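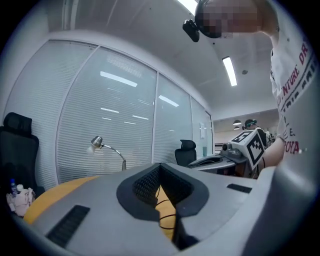
圆桌与黑色网背办公椅

4 家长通知与考勤设置

本节适用于已完成第3节“班级建档”的幼儿园和小学。操作须使用园所管理员账号登录 Surix 家校平台,班主任账号只能看到 4.2 和 4.4 的内容。

4.1 建立接送名单

1. 进入“班级管理”,选择班级,点击“接送人”。
2. 点击“新增”,填写接送人姓名、与学生的关系和手机号码。
3. 上传接送人证件照,单张不超过 800 KB。
4. 点击“保存”。状态显示为“待确认”,家长在手机端确认后变为“有效”。

每名学生最多可登记 10 名接送人。删除接送人后,其接送码立即失效,历史记录仍保留。

注意:同一手机号码用于兄弟姐妹时,应在“关联学生”中添加,不要重复新建。重复新建会导致家长收到两份通知。

4.2 发送班级通知

1. 点击“通知”,再点击“新建”。
2. 选择模板。系统自带“户外活动着装”“缺勤提醒”“放假安排”和“空白”四种。
3. 填写标题和正文。标题不得超过 75 个字符,超出部分在手机端不显示。
4. 需要家长回复时,勾选“要求回执”,并设定截止时间。
5. 点击“预览”,核对收件班级后发送。

通知发出后不能修改正文,只能撤回重发。已读的家长仍会看到撤回提示。

4.3 设置考勤时段

1. 进入“考勤”,点击“时段”。
2. 分别填写入园、离园的开始和结束时间。
3. 设定迟到宽限,默认 10 分钟。
4. 如冬季作息不同,点击“新增作息”,起始月份选 12 月,再重复第2步。
5. 保存后点击“应用到班级”。未执行这一步时,班级仍沿用旧时段。

使用 Prieto 读卡器的学校,还需在读卡器菜单中选择“同步时间”。读卡器与服务器时间不一致时,打卡记录会标为灰色,不计入出勤率。

小心:学期中途更改时段,会重新计算当月全部考勤。更改前请先导出当月报表。

4.4 出勤率提醒

默认提醒线为 95%。学生当月出勤率低于该值时,班主任首页出现黄色标记,家长端不显示。如需同时通知家长,在“提醒对象”中勾选“监护人”。

经批准的病假是否计入缺勤,由“统计规则”中的选项决定,各校区可分别设置。Kokham 校区与 Platotier 校区共用一个管理员账号时,先在右上角切换校区再修改。

4.5 常见情况

家长收不到通知:检查手机号码状态是否为“有效”,再检查家长端是否关闭了消息推送。

回执数量与班级人数不符:同一学生的两位监护人都回复时,系统按一份计算,以最后提交的为准。

本节内容更新于2021年5月1日。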